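Kandolik says its dish-handling arm now needs just 50 minutes of care a week, a figure the company repeated three times at its Stendton workshop on Tuesday, May 2, 2023. The people who do the caring were less sure.

The arm sorts plates in and out of a rack. Kandolik wants to lease it to school and hospital kitchens starting in December, and it has been telling buyers that regular kitchen staff can handle the upkeep. Technician Abimbola Ugwu showed the weekly routine to a small group of visitors: wipe down the fingers, check the pads for wear, tighten the mounting screws, then run the arm slowly over a rack to see whether the grip point has drifted.
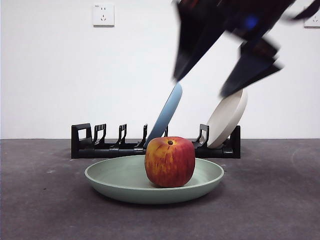

The gripper moves over two plates leaning in a black rack at Kandolik's Stendton workshop. Photo: Minttu Heinonen

Drift is the sore spot. The grip point is set by hand, and if the rack gets bumped the whole thing has to be taught again. Ugwu said that takes her 70 minutes on a good day. It is not included in the company's 50.

"We count maintenance as maintenance," said Yakubu Ezeani, who runs the project. "Moving the rack is a user event."

Asked how often a rack gets bumped in a working kitchen, Ezeani said the company did not have that number yet.

The workshop's own log, which Kandolik let visitors read, lists 114 stops since December. More than 70 of them are marked "realign." The rest are mostly worn pads and a cable that was replaced twice before someone rerouted it away from the wrist.

Wing-yan Choi, who buys equipment for the Dristham school district, said she would want to see the arm run for a full term before signing anything. She also asked who pays for the pads. Kandolik said pricing for spare parts has not been set.

A second demonstration is planned at the company's Tamura site. No date has been announced.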